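How to Hand Off Your Patients Before a Week Away

Posted 4 December 2019 by Noeline Costigan

Every hospitalist I know can run a code at 3 a.m. and few of us can write a decent end-of-block handoff. Mine used to say things like "doing OK, see notes." The notes said "see handoff." If you are rotating off service soon, set aside 40 minutes on your last afternoon and try it this way.

Step 1. Fix the list first

Open your census and remove everyone who has gone home. At Lodon, where I work, discharged patients linger on the printed list like guests who have found the cheese. Check code status and the family contact for everyone left.
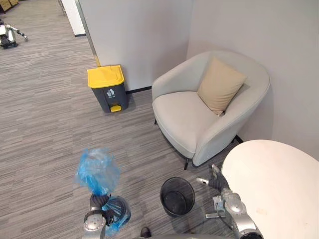 Do this before you write a word. A beautiful summary attached to the wrong room is worse than none.

Step 2. Lead with why they are still here

Your colleague can look up the admission story. What the chart hides is the thing holding up discharge: a bed at rehab, a cardiologist's opinion, a daughter flying in. Put that in the first line. "Waiting on insurance approval for Grakby rehab, appeal filed Monday" tells me more than a full page of normal labs. 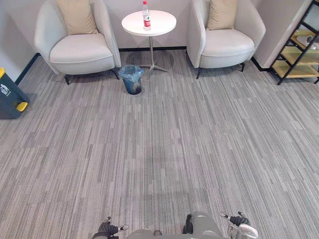
Keep each patient to a short paragraph. I once received a handoff that ran to 4,000 words, including the social history of a man's parrot. I read the parrot part twice and missed the pending biopsy.

Step 3. Write the "if this, then that"

For anyone who might get worse, say what you expect and what you would do about it. "If sodium drops below 118, call nephrology, they know her" is perfect. "Watch sodium" is a hobby. Name the consultant you spoke to, and list every test that will come back after you leave, with the person who has agreed to chase it.

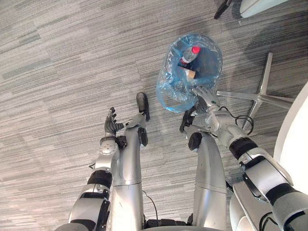
Step 4. Talk to a human being

Call, or better, sit down together. Elsie Goodwin, who usually takes over from me, makes me go through the sickest 2 patients first, while we are both still awake. Then she repeats the plan back. It feels silly for the first few days of March and normal by the end of it – give it time.

Step 5. Tell the patients

Say who is coming tomorrow, by name, and write it on the whiteboard. Then sign out of your pager. I mean it. Forward it, check that the forwarding took, and go home.
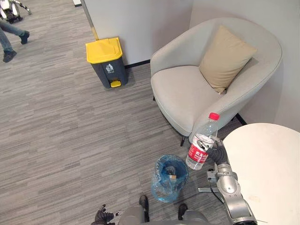 Bottled water, held upright beside the round table.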